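How a Robot's Software Loads a Dishwasher

Published July 18, 2020
Ukeo Science Pages for ages 10 and up

A robot that loads a dishwasher has to run several programs at the same time. Each program has one job and passes its results to the next. Engineers call the whole set a software stack. The stack described on this page is named Bokament. It was written at the Truvudwood robotics lab and it is divided into 4 parts: perception, planning, control and tooling.

Part 1: Perception

Perception means turning camera data into facts the robot can use. A camera does not send the word "cup" to the computer. It sends a grid of numbers, and each number says how bright one tiny square of the picture is and what colour it has.

The perception program searches the grid for patterns. It has been trained on 800 labelled pictures of kitchen things. When a pattern matches well enough, the program writes down three facts: what the object is, where it is, and which way it is pointing. The last fact is called orientation. A cup standing up and a cup lying on its side have different orientations, and the hand must be turned differently for each.

Some cups are harder than others. A pale cup against a pale benchtop has weak edges, so the numbers on either side of the edge are nearly the same. Raised patterns on a cup can also make small shadows that look like edges. The program gives every answer a score, and if the score is low it asks for another picture from a different angle.

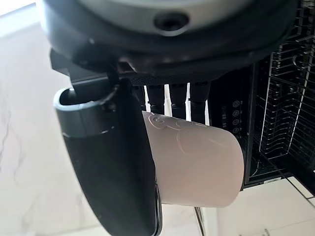 A pale plastic cup held on its side against a black gripper finger, next to the open dishwasher.

A camera close to the gripper has one advantage and one drawback. It gets a very near view of the object being held. It also sees a lot of the gripper itself. The software keeps a map of which parts of the picture are always filled by the robot's own body. This map is called a mask. Anything inside the mask is ignored when the program is looking for dishes.

The rack is a separate problem. It is made of thin rods called tines, with gaps between them. The perception program does not try to find every tine. It finds a few, measures the spacing, and works out where the others should be.

Part 2: Planning

Planning means choosing a path. The planner is given a start position and a goal position, and it must find a way for the whole arm to move between them without hitting anything.

This takes more work than drawing a line on a map. An arm has many joints. Moving the shoulder also moves the elbow, the wrist and the hand. The planner has to check all of them at every point along the path.

Bokament's planner uses a method called random sampling:

1. Pick an arm position at random.
2. Check whether any part of the arm would touch the bench, the rack or the robot's own body.
3. If it would, throw that position away.
4. If it is clear, join it to the nearest good position already found.
5. Repeat until the start and the goal are connected.

The first path found is usually crooked. A second program then smooths it by removing bends that are not needed. The planner also leaves a safety gap of 20 millimetres around hard objects.

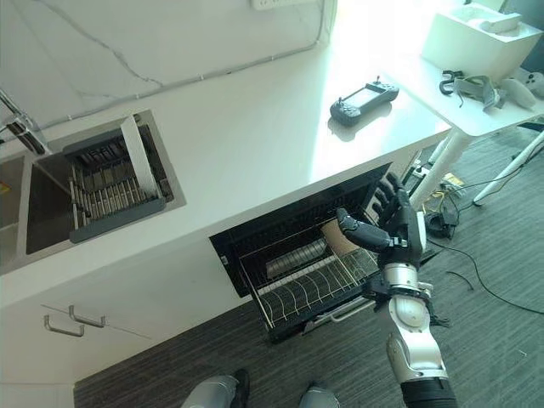

The robot's hand at the open dishwasher drawer, with dishes standing in the rack.

A drawer-style dishwasher opens at the top, so the planner usually brings the hand in from above. The front panel and the sides of the drawer are stored as flat walls. The robot's legs are in the stored model too, so that the arm will not swing down into its own knees.

Part 3: Control

Control means making the motors follow the path. The control program works in a loop:

Measure where the joint is.
Compare that with where it should be.
Work out the difference, which is called the error.
Change the motor's push to make the error smaller.

A push that is too weak leaves the arm behind its path. A push that is too strong makes the arm overshoot and wobble. Choosing the right amount is called tuning. Bokament uses the Szénási rule, a tuning method from the same lab, which lowers the push as the hand gets close to its goal.

Gripping has its own loop. The fingers close until the motors feel resistance, then hold that force steady. Soft plastic needs less force than a dinner plate.

Part 4: Tooling

Tooling is the software people use to build and check the other parts. One tool records every number from a run so it can be replayed slowly. Another is a simulator, where a new plan can be tested on a computer model of the kitchen.

Words to know

Error: the difference between where something is and where it should be.
Mask: the part of a picture the software ignores.
Orientation: which way an object is pointing.
Tine: one of the thin rods in a dish rack.

Try it yourself

Put a plastic cup on a table. Close your eyes and have a friend guide your hand to it using only the words left, right, forward, back, up, down and stop. Do this 10 times and write down how many words were needed each time.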